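Fivumier handheld gripper kit, hire or buy?
Forum > Data collection hardware > Reviews and opinions

manurung_dave
Started this topic 12/05/2026

We're a small firm and need a lot of cloth handling demonstrations: folding shirts, picking them up off a bed, that sort of thing. We've been quoted for two options and I'd like to hear from people who have used either.

Option one is the Fivumier kit, two handheld grippers plus a head unit, bought outright. Option two is the Plurport service, where you book sessions at their hall, their people do the handling with the same kit, and you get the recordings afterwards. They quote in blocks of 200 episodes.

Main questions are how tiring the grippers are to use, and whether the service is worth the money.

lesness_lab
Had the kit since October. We've recorded 2,256 episodes on it, nearly all towels and T-shirts. Nothing has broken apart from one jaw screw that worked loose. Check them with a hex key every morning.

They are tiring. We swap people over every 26 minutes, which is how long one of our task sheets takes. Longer than that and the folds get sloppy.

T Chiba
I'd argue with "nothing has broken". We had a left gripper that dropped its connection twice in a day and had to go back. Support was polite and the replacement was fine, but we lost a week.

lesness_lab
Fair enough. Ours may be a later batch. Did you have the updated firmware on it?

T Chiba
Yes, updated the day it arrived.

agnes_strand
I've used the service and not the kit, so I can only speak for that half. We booked one block and ended up with 235 episodes because they ran over and didn't charge for it. Of those we threw out 19 or so where the garment slid out of view of the gripper camera.

What you're paying for is the furniture and the people. They have beds and tables they can cover in different cloths, and you send a list of what you want done on which surface. If you've only got one desk and one room, your data will look like one desk and one room.

ryota_h
Disagree that it's worth it for shirts. You can buy a folding table and three bedsheets for next to nothing. I'd put the money into a second kit.

agnes_strand
Depends what your time costs. It took us a month to write the instructions properly for our own staff the first time. With Plurport that was one phone call with Hatsue Sugawara, who does their bookings.

ryota_h
You'd still have to write the instructions for them, though?

agnes_strand
A page. They have their own template and you fill in the gaps.

manurung_dave
Useful, thanks. Does the service give you any say over the background? Our robot will be working in people's bedrooms and I don't want every clip to be the same white wall.

agnes_strand
Some say. You can ask for the bed or the table. You can't have the hall cleared, other work carries on in it. We didn't mind that, a bit of movement behind the task did no harm to our training.

T Chiba
It did harm to ours. We ended up masking the far half of the picture. I'd want a plain background for the first few hundred and the busy one later.

lesness_lab
We've never masked anything and it's been fine. Might be your model.

manurung_dave
I went to have a look for myself. Miyuki Kobori showed me round and let me try the grippers. Three pictures from the hall:
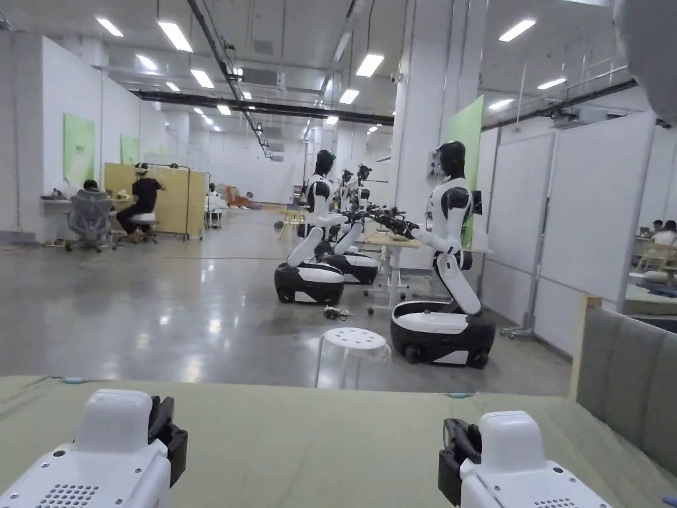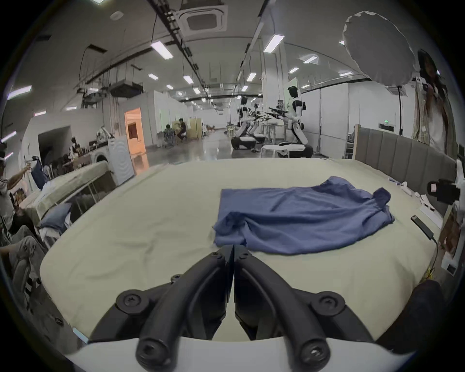
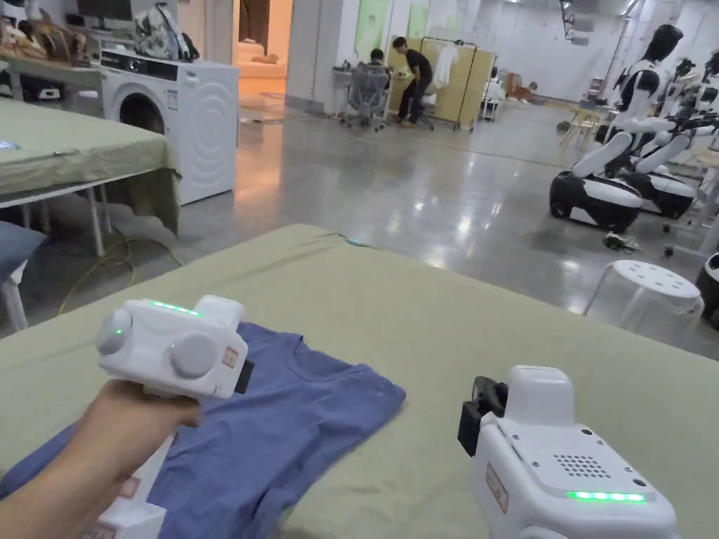 What I made of the visit

Grip is better than I expected. Collar and hem were both easy to pinch, a sleeve lying flat on the sheet took me several goes. Weight is all right for ten minutes, then I felt it in the wrist.

The green lights on the grippers are easy to see while you work, so I'd expect to notice if a unit went off. The bed is harder than the table. You're leaning over it and the shirt bunches up as you reach.

I also asked about returns. A faulty gripper is swapped under the service at no cost. If you buy, you post it back and wait, which matches what T Chiba said.

ryota_h
So which way are you leaning?

manurung_dave
One block of the service first, half bed and half table. Then probably buy a kit in the summer if the data is any good.

T Chiba
Ask them for raw files as well as the processed ones. Ours came processed only and we had to request the rest separately.

agnes_strand
Seconded. It's a tick box on the second page of the booking form and easy to miss.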